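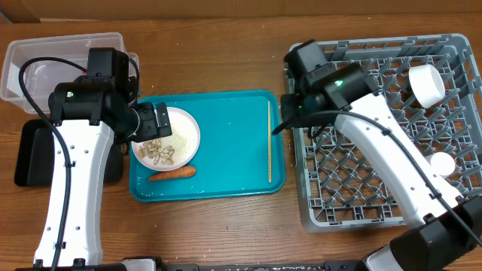
The teal tray with its round plate of small pale grains and nuts, and a carrot just below.

Tray Table at Skeline: Your Questions, Answered

Thank you for all the kind notes since we started Tray Table back in April! Many of you have asked the same things at the door, so Usha and I sat down with a pot of tea and wrote out our answers. If yours is missing, please ask on Tuesday and we will add it here.

What is Tray Table?

It's a slow, quiet sort of session where everyone gets a tray, a plate, and a few ordinary things from the kitchen, and spends a while sorting, moving, and arranging them. Some people come to get steadier with chopsticks, some are getting their hands going again after an injury, and quite a few just like having something to do with their fingers while they chat. All of those are fine with us.

When is it, and how long does it last?

Tuesdays at 2 in the front room at Skeline. A round on the tray takes 30 minutes, and then we stop for tea. You are welcome to stay on for another round afterward – most people do, and the talk is usually better by then.

Do I need to book?

Yes, please. We have room for 13 people at the tables, and it is a sad business turning someone away when they have come over on the bus. Leave your name with Gadisa Sisay at the desk, or call in the morning.

What does it cost?

It's $2, and that covers the food on the trays and your tea. If money is tight this week, just come, and have a quiet word with Gadisa on your way in.

Which foods do you use?

Dry ones, for the most part. Uncooked rice, nuts in their shells, dried beans, and a whole raw carrot or two. We like having very small things and one nice big thing on the same tray. A carrot has a fat end and a thin end and little ridges all around it, so it rolls in its own peculiar way, and after a stretch of picking at tiny grains it feels wonderful to take hold of something that size. Please don't bring in other foods to add to your tray without asking first.

I have a nut allergy. Can I still come?

We would love to have you, but please tell us when you book. We can set up a week with no nuts at all if we know ahead. We don't feel comfortable just putting you at a different table, as everyone shares the same room and the trays get passed around.

Why put the plate on a tray at all?

Rice! Anyone who has dropped a spoonful of it on a kitchen floor will understand. However careful you are, a few grains hop off the plate, and even a low rim on the tray will stop a good many of them. It also gives you a little territory of your own, and at a crowded table that matters more than you might think.

Does it matter where I put the plate?

Put it wherever your hand is happy. I like mine well over to the left, so there is a good stretch of open tray to move things onto. Usha likes hers dead center and will tell you so. If you are working with a chopstick, leave it lying inside the rim when you take a break, or it will go off the table and under somebody's chair.

Do I have to use chopsticks?

Not at all. Fingers, a teaspoon, kitchen tongs, whatever you are comfortable with. If you would like to learn, start with the nuts in their shells, and leave the rice until you are feeling brave. A single grain of dry rice is a slippery little thing, and I still chase mine around the plate.

May I bring my own tray?

Of course. Pick one with a raised edge, big enough for a dinner plate with room to spare. A plain color is kinder on the eyes – pale grains are much easier to find on teal or black than on a white tray. Put your name on the underside, please.

What happens to the food afterward?

The dry things go through a sieve and into clear tubs with lids, and we use them again for the trays only. They are never cooked or eaten after that, so please don't nibble as you go, tempting as the nuts are. The carrots go home with Usha Bangera for her rabbits, who have become very spoiled.

Can children come along?

Yes, if they are past the age of putting everything in their mouths or up their noses. We ask that a grown-up sits right beside them the whole time. Very young ones are better off with the big wooden spoons and bowls in the back corner.

How do I clean up my place?

Tip the plate gently over the tub first, then lift the tray and tap it at one corner so the strays run down together. A damp cloth gets the last dusty bits. Look along the rim before you hand it in, for that is where the last few grains like to hide.

Related pages
Getting to Skeline by bus
Zarkska Soup Lunch: menu and times
Lirham Mending Circle: frequently asked questions
Stoica Garden: what to do with too many carrots
Borrowing plates and trays for a party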